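Right arm faults out when closing a drawer in simulation, left arm keeps moving

Brahim Filali
Posted in November, 8 replies hidden by filter

I have a two-arm cell set up in Parnano, with a cabinet on the right and a shelf along the back. The task is to pull the drawer open, place the block in it and push the drawer shut. Opening is fine. On the closing push the right arm stops with error 698 (joint torque limit) and the drawer stays open.

The part that bothers me is the left arm. It should stop too, but it carries on with its own program until I hit stop by hand. We are supposed to move this to the real cell at Evimwood next, and I don't want to be standing there when that happens.
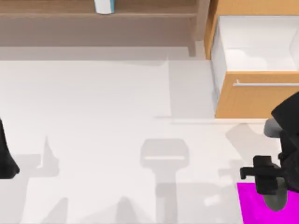

I have tried slowing the push to 17 mm/s and it makes no difference. Collision checking is on for both arms. Has anyone had this?

Francine Girard

Two separate problems.

The torque error is probably the drawer joint. Check its lower limit. On the Stornwood cabinet model I used, the limit was set slightly short of closed, so the arm was pushing against a hard stop. Slowing down won't help with that. Set the limit to zero and try again.

The left arm is the serious one. By default each arm gets its own fault group, so a fault in one does not reach the other. Put both in the same group under cell settings, then force a fault on each arm in turn and confirm both stop. Do the same test on the real cell, at reduced speed with the gate shut, and don't count on the software group as your emergency stop. That has to be wired.

kowalchuk_user963

had 698 too, reinstalled and it went away. never looked at the other arm

Brahim Filali

Drawer limit was the cause of the torque error, thanks. Both arms are in one group now and both stop when I fault the right one. Still have to test it from the left.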